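Teaching the Gripper by Hand: Yolotzin Zamudio on Collecting Demonstrations
August 30, 2025
By the Skollel staff

Yolotzin Zamudio runs demonstration collection at Tallard, where the training data for the company's manipulation policies is recorded with a hand-held gripper. She came to the work from teleoperation and still keeps one leader-follower station running for comparison.

The main difference, she said, is what the operator can feel. "With the remote arm you are guessing at contact from video. People slow down near the object and hover. The policy learns the hover." A person holding the gripper closes on an object at close to normal speed and feels it slip. The cost is that the hand can do things the arm cannot. Operators twist their wrists past the joint limits of the target robot, and those recordings fail the kinematic check and are dropped.

Her current task set is desk tidying: pick up a small object, move it to a marked area, release, withdraw. The set holds 2338 accepted demonstrations, recorded on ordinary desks in homes and offices. Nothing is cleared away first. "If you clear the desk you train on cleared desks," Zamudio said. "We ask people to leave the cables and the cups where they are."

A session is 200 attempts, split into blocks with the start position changed between them. New operators get 11 practice attempts, which are not kept. Zamudio watches for two faults in those. The first is approaching every object from the same side. The second is releasing before the object is supported, which looks fine on video but shows up in the finger width trace.

Pose tracking sets most of the other rules. The wide lens on the gripper needs fixed features in view, and a blank wall at close range will lose the track. Her group processes recordings with a package called Govus, which flags gaps in the trajectory. Short gaps are interpolated. Anything longer than 5 frames is cut, and the attempt goes with it. "We tried keeping the partial ones. The policy would stop halfway to the mug and wait."

She still prefers remote control for tasks with force limits, such as seating a connector, where the commands have to be ones the arm can execute. The two kinds of data are stored separately and mixed at training time. She would not give the ratio and said it had changed twice since April.

Asked what she would alter in the hardware, she named the finger pads.

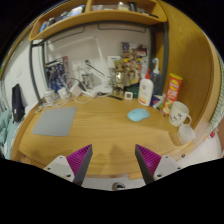 "They wear, and worn pads grip differently," she said. "So now we log the pad change along with the calibration." Latency between the camera and the width sensor is measured at the start of each session for the same reason. The next task set, done jointly with Lodhi, will use two grippers at once, and she expects the rejection rate to go up until operators get used to it.

Recent items
Calibrating wide lenses for close work
Lodhi opens second teleoperation room
Reading a finger width trace
Govus release notes: gap handling

Contact | Copyright 2025 Skollel | Back to top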